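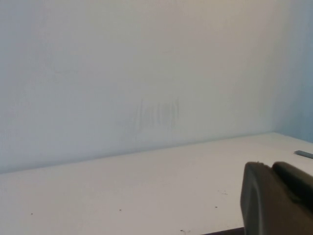
Wrist view, table clear apart from the flat gray strip by the side wall.

Home | Notebook | Rigs | Data log | Parts | Search

24 May 2020 – Dargate bench, two-arm collection

Goal for this block was 80 usable demos of the box task for the Valtimley set. Ended with fewer than that, see the end. The set stood at 453 before I started.

Went over the wrist views first. The gripper takes up the lower right corner and the rest is mostly white on white. Scuffs on the back wall show up more than I expected. I thought about wiping them and left them alone. The older Valtimley episodes were taken against the same wall and I don't want a clean patch turning up halfway through the set.

The crumbs and specks on the table are another matter. They move between sessions, so they vary for free. Leaving those too.

Settings carried over from last time:
- wrist and fixed streams both saved, same start trigger
- gripper speed limit unchanged
- operator resets by hand, box angle picked from the Cekance sheet
- episode tossed if either arm faults

The steep diagonal poses are the hard ones. Black box, black insert, black fingers, and the lower well of the insert throws a bright bluish glint right back at the wrist view. Last week's policy liked to reach for glints. I want plenty of these in the set so it learns that a shiny spot in a well is not something to pick up. Tagged them "dark-on-dark" so they can be pulled out and weighted later.
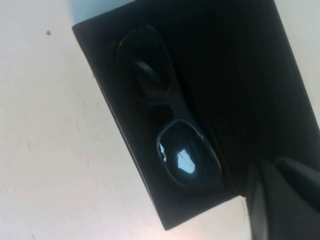
Fixed view

This one gets used for checking and for the third input stream. Both arms have to stay in view for the whole episode or the checker throws a warning. For the sunglasses variant the start pose has one gripper over the back edge of the box and the other at the front left corner, with the glasses still inside. I hold there for a beat before moving – the segmenter needs a still stretch to find the start of the episode.

Cable loops on the upper arm get close to the work from this side. Retie before the next long block. I don't want the model treating a zip-tie tail as part of the gripper.

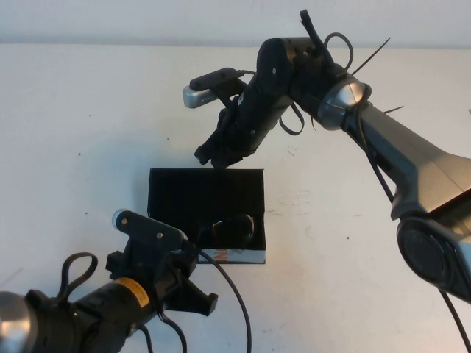
Labels and small objects

Bhat format wants one line of text per episode, lower case, no object brand names. I wrote mine right after each reset. Doing them all at the end in October was a mess and I had to throw out 11 episodes where the line and the video didn't match.

Wording I settled on:
"take the sunglasses out of the black box"
"pick up the small block"
"push the small block to the left"
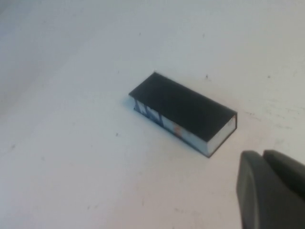 Block placement is where I tend to get lazy, and the old data shows it. Too many starts are square to the table with the long side facing the gripper. For this block I forced a diagonal on every other reset. With the black top up, the printed side is only a narrow band from the wrist, and the white end face nearly blends into the table. A color crop that trains fine on the printed side won't have much to go on here. I'd still keep the top face up for most starts, then do a short run on its side once the diagonal ones are in.

Tossed 2 episodes for arm faults, both on the push. Got around 60 good ones before I stopped. The rest can go in the next session, same settings, diagonal starts first.

To do:
retie upper arm cables
rerun checker on the dark-on-dark tag
add "push right" line to the Bhat list
ask whether the gray strip stays on the table or goes back in the drawer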